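From: Rajkumari Thakur
To: brundinar-list
Subject: Re: [brundinar-list] Dredeck - the new one, anyone?

> Has anybody spent proper time with the new Dredeck yet? I gave it two
> spins on the drive to work and I can't decide. The production is huge
> but I kept checking how long was left on every track. Also, is it me or
> did they bury the bass again? I have 56 minutes of music here and I
> think I could hum four of them.
>
> And does anyone know if the vinyl is the same running order? The store
> page doesn't say, and I'm not paying for a double if side D is just
> that keyboard piece.

Okay, I've been waiting for somebody to bring this up!

I've had it on pretty much nonstop since it came out, and I'm going to stick up for it, at least partly. You're right that it's long. Four of the nine songs go past eight minutes and only two of them earn it. But have you tried starting at track three? I mean it, skip the intro and skip the single (which was a bad pick for a single, all chorus and no riff) and go right in at "Haruna." That gallop under the second verse is the best thing they've done since the first demo, and when the two guitars split up for the harmony part I got actual goosebumps standing in line at the pharmacy.

The bass, yes, it's buried. I put on the good headphones and it's there, and he's playing some lovely stuff, little walking fills under the solos, but on car speakers you'd never know the band had a bass player. Same complaint I had last time. I don't know who keeps signing off on these mixes. The kick drum sounds like somebody typing.

Where I really disagree with you is the singer. I know a lot of people on here want the old guy back, and I loved the old guy too, but he couldn't have sung the slow one at the end. She goes from almost a whisper to that big ragged yell inside one line and it doesn't sound pasted together. I saw them in January with Clania opening, in a room that holds 300, and she did that song with the monitors dead. You could tell they were dead from the faces she was making at the side of the stage. Didn't miss a note that I heard, and I was right up front with my elbows on the barrier.

(Clania were good too, by the way. More doom than I expected from the tape, lots of hanging on one chord till the floor shook. They had shirts but only in small and 3XL, so I came home with a patch.)

On the vinyl: I have it, and the running order is different. The keyboard piece opens side C, and "Haruna" closes side A, where it works a whole lot better. Side D is the long closer and nothing else, cut nice and loud. First pressing is 2000 copies and mine is hand numbered on the back, 1126 if anyone is collecting those. The gatefold is beautiful but the inner sleeves are that rough paper that sheds all over everything, so swap them out before you play it. Mine had a little crackle on side B that cleaned right up.

My brother came over with a couple of the old Brundinar crowd and we did all four sides in one go, with the volume up until my neighbor knocked. Then we did the first album for comparison, which I still say is the better record by a mile, mostly by being 34 minutes long. We argued about drummers until one in the morning. I haven't cleared up yet. 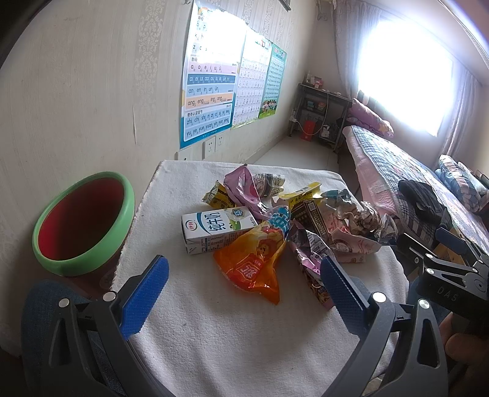 The snack table, milk and all

One more thing while I'm typing. Somebody asked a few weeks back about the list archive and whether the old tape trading threads are still in there. They are! I went digging for a Dredeck rehearsal tape I was sure I'd read about, and found it in message 3525, with a full track list and a very long fight underneath about whether the second song is a cover. (It is a cover. I will not be taking questions.) If anyone still has a playable copy of that tape I'd love to hear it, and I can trade a clean rip of the Clania demo or the radio session from the year before.

So give the album one more go, from track three, on headphones, and tell me what you think of the closer. If you still can't stand it I'll buy your CD off you for my brother, who has been hinting.

Rajkumari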